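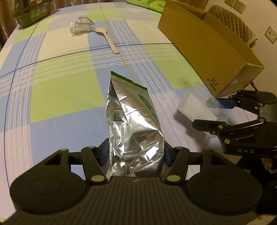
Fig. 1. Mirror symmetry, left to right.

Helness School of Design
Drawing and Pattern, Unit 2: Symmetry in everyday things
Notes by Homa Dehghan

1. What we mean by symmetry

A shape has symmetry if you can do something to it and it still looks the same afterwards. In this unit the "something" is one of three moves: a flip, a turn or a slide. Size and shape don't change in any of them.

Flip (reflection). The shape is folded over a line, called the mirror line. A capital A has one mirror line, running down the middle. A capital H has two. A capital F has none.

Turn (rotation). The shape is turned about a fixed point. A capital S looks the same after half a turn but has no mirror line, so the two kinds should be tested separately. Students often mark S as a mirror shape in the first test.

Slide (translation). The shape is moved along without turning. Strictly, only a pattern that goes on for ever has this symmetry. In practice we treat a piece of cloth or wallpaper as if it did.

2. Finding the mirror line

Trace the outline, fold the tracing and hold it up to a window. If the two halves match, the fold is a mirror line. Try more than one fold. A plain rectangle has two mirror lines, and its diagonals are not among them – check this with a sheet of A4.

Most made objects are only nearly symmetrical. A seam, a label or a maker's mark will break the match. For drawing purposes, note the break and carry on with the main outline.

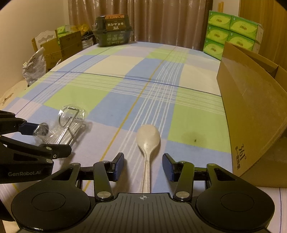
Single objects and repeating patterns need different treatment, and it helps to practise on both together. For a single object, look for the mirror line first and draw it lightly before anything else. For a repeating pattern, find the smallest piece that can be slid along to make the rest, and measure that. The spoon lying on the plaid gives you one of each. Draw a centre line along its handle and through the bowl, then plot the widths on either side. The ends don't match, so there is no second mirror line across it. Leave the plaid until the spoon is finished.

3. Stripes and borders

A border pattern repeats in one direction only. The Surkimia tile border in the handout pack is a slide with a flip added at each step, like footprints in sand. The Nazari border uses half turns.

Work for next session

Bring 12 small drawings, each with its mirror lines marked in pencil. At least two should have turning symmetry only. Tracing paper is in Room 178.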